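Druveck Robotics Club
Minutes of the meeting held on 15 March 2026

1. Stacking task
The red cube goes on the blue block. Close views are now logged with every attempt, as agreed.

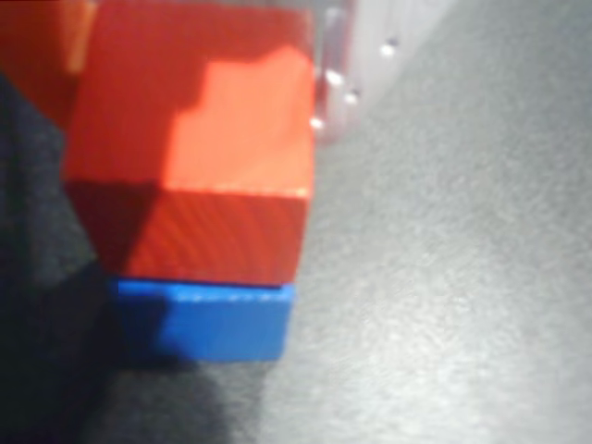 Emese Vincze asked that a stack be scored only if it stands for 4 seconds after release, and that the rule be fixed before any more attempts are logged. Agreed.

2. Data
The log holds 822 attempts, of which 735 are usable. The remainder have missing joint readings and will be deleted. A further 200 are to be recorded with the lamp moved, as shadows on the table vary a good deal between sessions.

3. Ernolton Cup
Entry form to be sent this week. The heat is in August. Travel to be discussed next time.

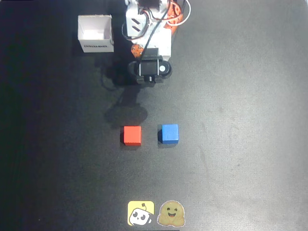 Fig. 2. Arm over the table, red and blue cubes side by side.

4. Any other business
Spare servo horns are on order. Table to be wiped before each session.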